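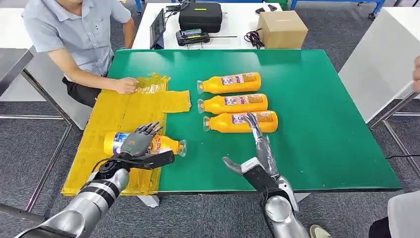

A reader commenting on my last post wanted to know why I still run a separate orientation estimator for the bottles when the policy network sees the same pixels and could work out for itself which end the cap is on. Fair question, and the reply got too long for the comment box.

The short answer is that it could, and in the first version it did. The longer answer has to do with what happens when it gets it wrong.

The task, for anyone who skipped the earlier posts, is to take orange bottles lying on their sides and put them in a column with all the necks pointing the same way. Two arms, two multi-fingered hands, one head camera. Position is easy. A bottle on a green mat segments cleanly with almost any method, and the long axis drops out of the mask. What the mask does not give you is the sign of that axis. The cap is transparent, so against the mat it takes on the colour of whatever is behind it, and on a glossy yellow sheet it is worse again, because the sheet throws highlights that look very much like the edge of a cap. One bottle lying the other way round from its three neighbours is therefore the interesting case, and the sheet is the interesting place to put it.

In the old build the policy took the image and emitted hand targets directly. If it misread the sign it would grasp well, carry well and set the bottle down 180 degrees out, with no sign of doubt anywhere in the logs. There was nothing to inspect.

The current build splits this. Urio, the perception node, publishes a pose per bottle plus one scalar, the probability that the neck points along positive x in the bottle frame. Laneck, the planner, reads that scalar and picks from a small set of grasp templates. The policy is left with finger closure and the last few centimetres of approach, where it is good.

The classifier behind the scalar is dull. It takes a crop rotated so the long axis is horizontal, resized to 56 pixels on the short side, and looks at both ends. I trained it on 2686 hand-checked crops. Every crop goes in twice, once flipped, with the target flipped to match, and at run time I average the crop against its own mirror image. If the two disagree by more than a threshold, the node says "unknown" and Laneck has to deal with it.

Dealing with it was most of the work this August. There are two options. The first is to wait: the node keeps a window of 10 frames, and a slight change in the highlights is often enough to settle the vote. The second is to bring a fingertip to the side of the bottle and nudge it a little. The label is a better cue than the cap, provided enough of it is showing, and a small roll changes how much you get.

The nudge brought its own bug. While one hand holds a bottle, its fingers cover part of that bottle's label, and Urio was quite happy to re-estimate the sign from what was left. It would flip its mind mid-grasp, Laneck would replan, and the wrist would start turning the wrong way with the bottle already in it. The fix is a latch. Once contact is declared, the sign is frozen and stored with the grasp, and only a release clears it. I should have done that from the start – the state of a held object belongs to the hand, and the camera gets no vote.

A second bug, less forgivable: the two arms shared one collision margin. With bottles lying close together, the margin that kept the wrists apart also ruled out every approach to the nearest bottle in the column, so Laneck reported no feasible plan and stopped. Hand-to-hand and hand-to-object margins are now separate parameters in the Grosel config. If you copied the config from my earlier post, you will need to split yours too, as the old key is silently ignored.

On timing, the estimator costs 32 ms per cycle, which is nothing next to the planner. I had expected the mirrored pass to hurt and it does not.

Still open is the folded sheet itself. Urio treats the support surface as a plane, and layered plastic is not a plane, so the height estimate is off wherever the folds stack up. At present I close the fingers slightly wider and lower and let the compliance absorb the error. The tidy way is to fit a local height patch under each bottle. There is a half-written branch for it in Sastilau, the repo with the replay tools, and it does not build yet. Patches welcome, preferably with a test.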